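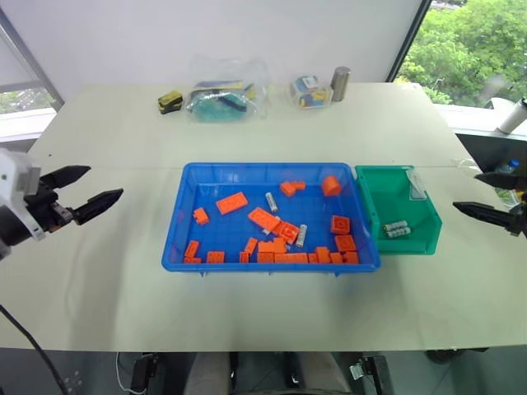

Orange blocks and two batteries in the blue tray, green bin beside it.

Sirkka Toivonen had 20 minutes to prove there was no God and she'd left the book on the bus.

Not her book. The Hallamard – the 2721 edition, with the preface everyone skipped. Library copy. Fines by the hour now.

"You don't need it," said Duván Flores. He was eating crackers out of his coat pocket. "You've read it what, 18 times?"

"I've read the preface 18 times."

The hall in Drunmont smelled of floor wax. Full already. The Furtună people in front, knees together, pencils out. They believed in a first cause and arrived early. Her own side sat at the back, near the doors, arguing.

She wrote on her wrist. If every thing has a cause. Crossed it out. Stamik had used that one in July and been eaten alive, poor man, by a girl of 16 who asked him what he meant by thing. He stood there. He drank his water. He drank the moderator's water.

"What do you mean by thing?" she said.

Duván looked at his cracker. "This?"

"And before it was that?"

"Flour. I don't know. Sirkka, they're waving at you."

They were. She went up the steps too fast, hit her shin, said a word that got a laugh from the back rows and nothing from the front. The lamp was hot. The lectern was built for somebody taller and there was no water, Stamik had seen to that.

She opened her mouth. What came out was her grandmothers grace, the one for soup, all four lines, in a voice she hadnt used since the farm.

Silence. A pencil rolled.

"That," said Sirkka, "is what I was raised on. I'd like to start there" – and she looked at her wrist, where the ink had run, and began.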